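## 4. Setting the timer on the Prornico mattress heater

1. Plug the control box straight into the wall. Flikville says an extension lead is fine; I would not trust one here.
2. Hold the dial in for 2 seconds, until the light blinks.
3. Turn to 60 or 120 minutes. The "auto" setting has never matched its own leaflet, so skip it.

**Note:** The leaflet promises a warm bed in almost 50 minutes. Treat that as a hopeful guess -- a thick mattress takes longer.
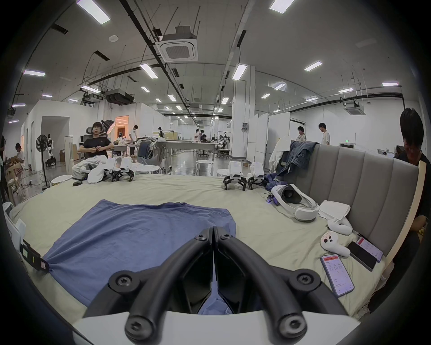 Before the first timed run, check how the heat spreads. Smooth the bottom sheet and run the shortest setting with nothing on top. Clear the bed fully, small things included: a crumpled blue cloth and a white bundle like the ones on this beige sheet would each trap heat underneath, whatever the box claims about "even warmth".

**Caution:** Never fold the heater to fit a smaller bed. The maker calls it "flexible", a word that covers rolling and little else.

4. Switch off at the wall when done. The standby light stays on otherwise.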